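November 2024

Spent most of the day on the equipment list. Tharun wants it by the end of the week so it can go in with the February order, and I would like one more pass before he sees it.

The main question is still the fingers. We have the flat black ones on the arm now, and they are wearing at the tips. Udulon sells a replacement pair for $226, which seems high for two pieces of that size. Kokanwood will make them for $70 a pair, but the minimum is four pairs and the wait is 28 days. I leaned toward Kokanwood all morning. Then I looked at what we ask the fingers to do, and soft packages are the larger part of it.
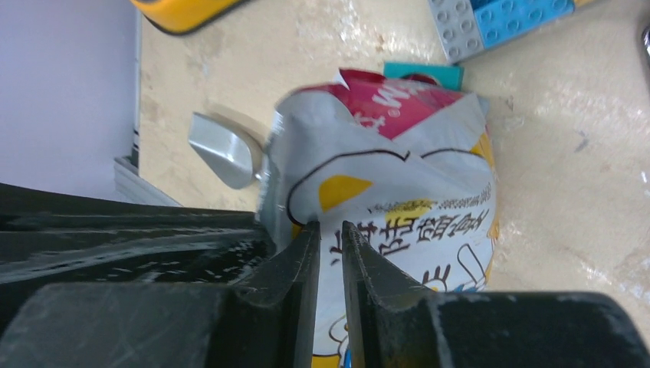

Left and right fingertips at the snack bag. Scoop to the left.

A bag like that folds any way it wants. Hard flat tips are fine for bricks, less so for foil. Flarkurach has a padded set, and I wrote to ask if it fits our mount. No answer yet. If it fits, I would buy one padded pair and one plain pair and put off the bulk order until summer.

Anselmo called after lunch. He thinks I should stop pricing fingers and price a second arm. I told him what is left in the budget and he dropped it. He did make one good point — we have never put spare cables on a list, and every time one goes we pay for fast shipping. I added two cables and a spare mounting bracket. 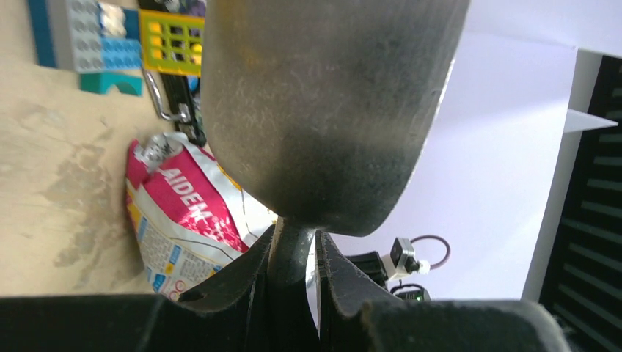 The other item is the table. The top is stained and scuffed, and I had a new one down for $400. I took it off, then put it back with a question mark. Tharun will ask if the arm works any better on a clean table, and I don't have a good answer for him. A mat might do. Panicker has mats by the yard and I can measure tomorrow.

Lighting I left alone. There is glare on the tabletop in the wrist pictures, but I want to try moving what we own before I pay for more.

So the list as it stands: one plain pair from Udulon, one padded pair if Flarkurach says yes, two cables, one bracket, and either the table or the mat. Small parts come out of the general account, so I left those off. The service plan is paid through next year. I need to find the paper for that — I thought it was in the gray folder and it was not.

Still to do: ask Udulon if they charge for shipping on one pair. Ask Kokanwood if they would do two pairs instead of four, even at a higher price. Send Anselmo the cable lengths. Type up the list for Tharun with the part numbers in their own column, the way he likes it.

Went home at six.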